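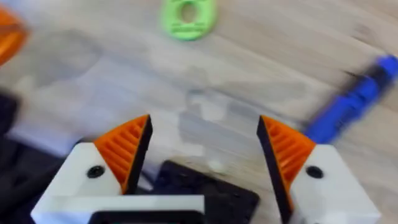

Equipment Plan for the Second Phase

The department gave our group £3,870 for the second phase of the tabletop gripping project. The money has to cover everything except the robot arm, which belongs to the Gestirstead workshop and is not charged to us. This report sets out what we want to buy, what we can make and what we have decided to leave until October.

In the first phase we bought things as we needed them. Orders went in one at a time, each with its own delivery charge, and twice we paid for express post on parts that could have been ordered weeks before. We also had no list of spares. When a finger pad split, the arm stood still until a new one had been made.

What we already have

The gripper has two white fingers, each with an orange ribbed pad edged in black on the inside. The housings should last the whole of the next phase. The pads are the part that wears, mainly along the black edge, and we have treated them as something we use up, like paper or tape. The wrist camera stays as it is. We looked at a better one from Manzano, but changing it would mean redoing the calibration and probably the mount as well.

For test objects we use small things of different shapes and stiffness. The toy vegetables in the "Bushel of Veggies" tub are useful because they are uneven and come in several sizes. The lime-green ring is flat on the table and has to be approached differently from anything that stands up. The blue rotary tool is the awkward shape in the set – long and rounded, with a narrow metal tip.

What we want to buy

Spare parts come first. We are asking for 3 full sets of finger pads, to be made in the Badside print room, and a box of screws to fit the housings. Next is a replacement cable for the wrist, with a second one kept in the drawer. After that comes a proper light for the table. At the moment we depend on the room lights, and the camera blurs when the arm moves quickly. A brighter lamp would allow a shorter exposure.

The largest item is a second gripper body, bought as parts and put together by us. With two bodies, one group can change pads or rewire while the other carries on working. It also costs more than all the other items added together, so it was the one we argued over most.
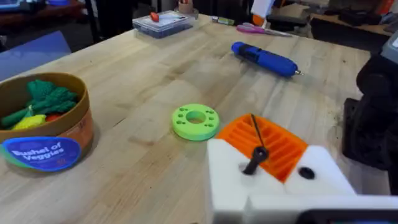 Marin Grgić would rather spend that money on storage and a spare motor. His view is that a second gripper will sit on a shelf for most of the year, and that the time we lose goes on looking for parts and waiting for the arm to be free. He also points out that a motor failure would stop both grippers if we had no spare for either. We have taken the second point and added a motor to the list. The storage boxes are cheap and are in the plan as well.

Test objects get £50. That is enough for craft materials, a few printed shapes and some small blocks like the one with the orange top that we use for the simplest grasps. We don't plan to buy anything breakable.

With all of this on the list, £413 is left over. We propose to keep it back for repairs and not to spend it before October, when we will know how fast the pads are wearing.
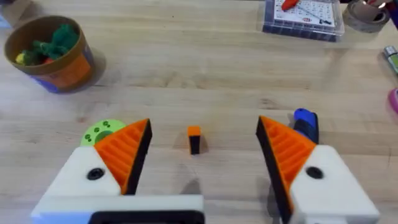 Aurelia Marinescu
July 2, 2019

Ordering and delivery

Orders will go in as two batches. The first has the screws, cables, motor and lamp, and can be placed as soon as the plan is signed. The second has the gripper parts, which come through the supplier in Stundstead and take longer. We have asked for a written quote, as the price on their website does not include carriage.

The pads do not need an order, only a booking in the print room. Marin will do the booking, and I will keep the spending sheet and file the delivery notes. If the quote from Stundstead comes back higher than the website price, the lamp will be moved to the October order and a plain desk lamp borrowed until then.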